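Family History Chat > Computers and Software
Second-hand tower or new laptop for the family tree?

parsleypot
Nov 22, 2021

Hello all, long-time reader, hardly ever post. My laptop has reached the stage where I press the button and go and put the kettle on, and by the time I've drunk the tea it's thinking about letting me type my password. I use it for email, the crossword, and my tree, which I keep in Litilex with all the scans attached. There are 700 photographs in there now plus every certificate I've ever paid for, and I've got the Hastum side back to a baptism in 1777, so I'd be heartbroken to lose any of it.

There's a shop in Prutuvbridge called Segers that does up office computers and sells them on. They've got a tower in the window for £137 with a year's guarantee. My daughter says I'm mad and should buy a new laptop on the never-never. I quite fancy having a proper screen and a keyboard I can bash, but what do you lot think? Is it daft to buy something that's already had one life in an office?

Re: Second-hand tower or new laptop for the family tree?

mossybank

Not daft at all! I've been on second-hand towers for years and wouldn't go back. You get far more for your money and if something goes you can generally swap it. Try doing that with a laptop where everything's glued in.

One thing I'd say is don't get carried away and buy a great big workstation. I did, an old Dell thing with room for two processors, off an auction site, thinking bigger must be better. It did Litilex beautifully, I'll give it that. It also sounded like someone hoovering the landing and kept the box room so warm the cat moved in. For a tree and a few scans you don't need anything like it. An ordinary office tower will do you fine.

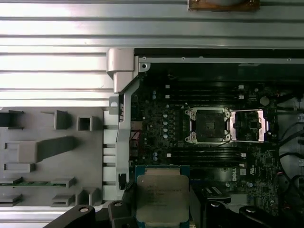
Re: Second-hand tower or new laptop for the family tree?

tin_lid

I'll be the misery then. I'd go new. I bought a refurbished one (not from Segers, different place) and the power supply went pop in June, about a fortnight after the guarantee ran out. Took me ages to get everything back because, yes, I know, I hadn't backed up since Christmas.

Also where are you going to put it? A tower, a monitor, a keyboard, speakers, all those wires. I do half my research on the sofa with my feet up and the other half in the record office. You can't take a tower to the record office.

Re: Second-hand tower or new laptop for the family tree?

mossybank

But that's a backup problem, isn't it? A new laptop can go pop as well. Mine did, the only new one I ever bought!

Do have the side off before you buy, parsleypot, if they'll let you. A decent shop won't mind a bit. Lay it down flat with the open side facing up and you can see the lot in one go.
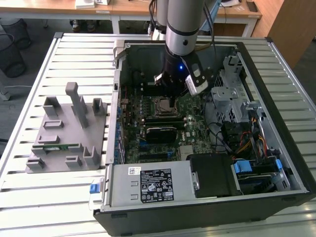 You're looking for fluff mostly. A bit of dust is neither here nor there, but if it's packed into the heatsinks like felt then whoever did it up hasn't done it up. Then ask what the disk is. If it's still on the old spinning sort, get them to put a solid state one in before you take it home, as it'll make more difference than anything else. And ask how much memory. Eight is fine for what you do, sixteen is nice.

And don't pay extra for a fancy graphics card. Half of these come with one in already and your great-great-grandmother won't look any better for it.

Re: Second-hand tower or new laptop for the family tree?

parsleypot

Oh this is so helpful, thank you both. I popped in on my way back from the dentist (numb face, could hardly make myself understood) and the lad was very patient. It does have the solid state disk and it's got eight of memory. He said they could put a quicker processor in for a bit extra if I wanted. Is that worth having or is he trying it on? He said it's a ten minute job but I've no idea what's involved.

tin_lid, I take the point about the record office, but I only ever take a pencil and a notebook. I tried typing in there once and a man tutted at me.

Re: Second-hand tower or new laptop for the family tree?

gorsebush

Don't bother with the processor. I say that as someone who used to do this for a living and still does the neighbours' machines for biscuits. Litilex spends its whole life waiting for you to type something. If you were editing films, then maybe. Save your money and put it towards a backup drive.

It is a quick job if you know what you're at, he's not fibbing there. Cooler off, lever up, old chip out, new one in the right way round, fresh paste, cooler back on. The fiddly part is lowering the chip in dead straight. Plenty of desktop boards have the pins down in the socket, fine as hairs, and if you drop the chip on them at an angle you'll be straightening them with a needle and bad language. So no, not a first project for the kitchen table. 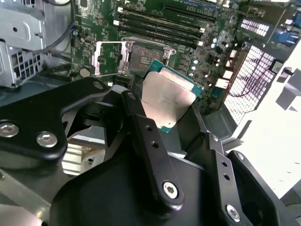

Re: Second-hand tower or new laptop for the family tree?

tin_lid

Agree about the processor, for once. Still say laptop. My other worry is the electric. Nobody's mentioned that and bills are only going one way.

Re: Second-hand tower or new laptop for the family tree?

gorsebush

Fair question, and a laptop does use less. But for a couple of hours in the evening I doubt she'd notice. The ones to watch are the big gaming machines and mossybank's hoover.

Now, backups, seeing as tin_lid has been brave enough to own up. Two copies, and one of them not in your house. My whole Litilex folder is 108 GB with all the scans (I scan everything far too big, I can't help it) and it still goes on a little drive that fits in a glasses case. I swap it with the one at my sister's whenever I go for lunch. 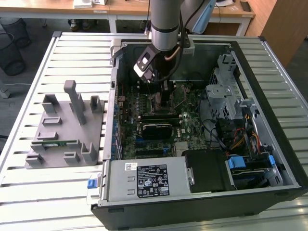

Test it as well. Open the backup on another computer and look at a photo or two. I've met people who'd backed up faithfully every week to a folder with nothing in it. And write the Litilex licence number on a bit of paper, you'll want it the minute you change machines.

Re: Second-hand tower or new laptop for the family tree?

parsleypot

Right, I'm having the tower! No quicker processor, and I'm spending the difference on two of those little drives, one for here and one for my daughter's sideboard, where she can disapprove of it. Picking it up once they've put a new plug on.

Does anyone know if Litilex brings the photos across by itself or do I have to attach all 700 again? Please say it does.

Re: Second-hand tower or new laptop for the family tree?

mossybank

It does, but use the full export and tick the box for media. It isn't ticked to start with. Ask me how I know.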